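Badminton section at Langat hall to post shuttlecocks in reused tubes

Members of the Langat Badminton Section will be asked to hand in empty cardboard tubes from next month, under a scheme agreed with the Vuvus sports store and the Ruluvov community workshop.

The section's present stock of feather shuttlecocks is kept in open boxes in the equipment cupboard, where the skirts are easily bent. Under the new arrangement, used shuttlecocks that remain fit for practice will be sorted, placed in upright tubes and sent to schools and youth clubs in the Zakedus district. The section has set aside 859 shuttlecocks for the first delivery and has received 225 tubes to date. A further 400 tubes are expected before the end of May.

Trials of the packing stage have been held on a long surface laid with brown paper and marked out in blue tape.
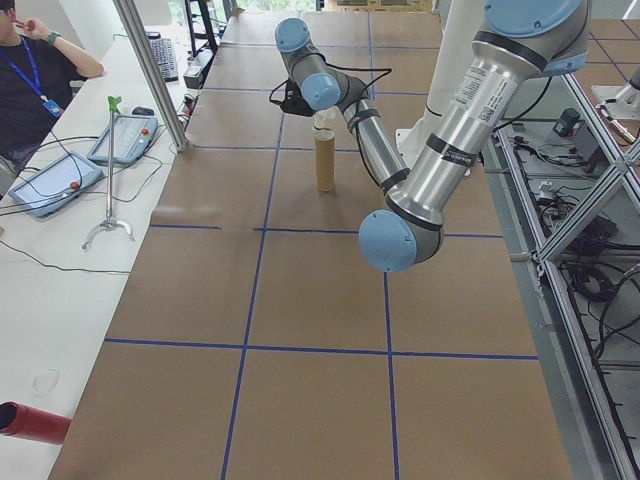
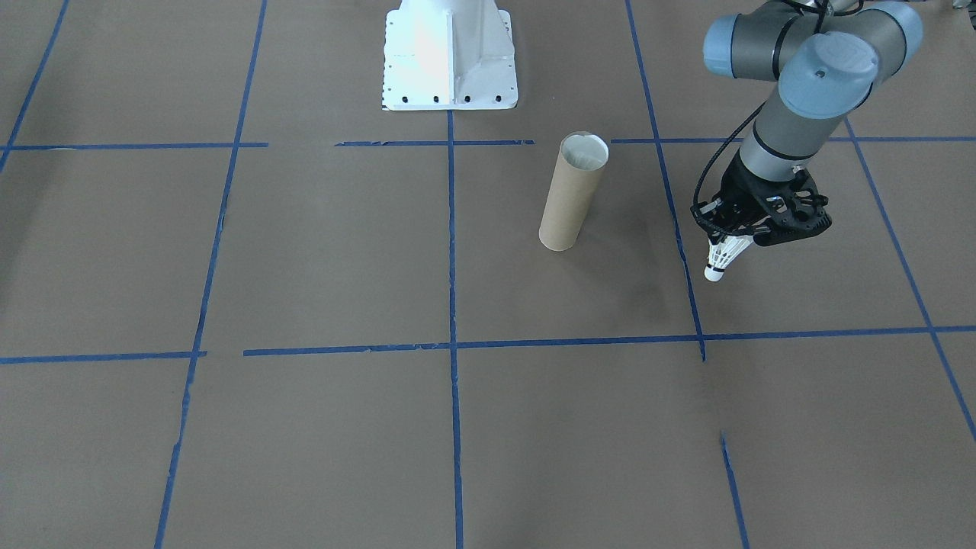
Plain tubes without printing are preferred, as each one will be labelled by hand with the number of shuttlecocks inside and the grade given at sorting. Tubes should be clean, free of adhesive and open at one end. Lids are welcome but are not required, and those handed in separately will be matched to tubes at the workshop.

Shuttlecocks will be graded as suitable for matches, for practice or for coaching beginners. Any with broken feathers or a split cork will be withdrawn. Members are reminded that plastic shuttlecocks are not part of the scheme and should continue to be returned to the box beside the hall office.

Collection points will be open at the Langat hall on Sunday mornings and at the Vuvus store during normal trading hours. Clubs outside the district may also contribute, provided that they deliver the tubes themselves. The cost of carriage to Zakedus will be met from the section's equipment fund, which stood at £638 at the last meeting.

Schools wishing to receive a delivery should apply in writing to the section, stating the number of pupils who play and the grade of shuttlecock required. Applications will be considered in the order in which they arrive.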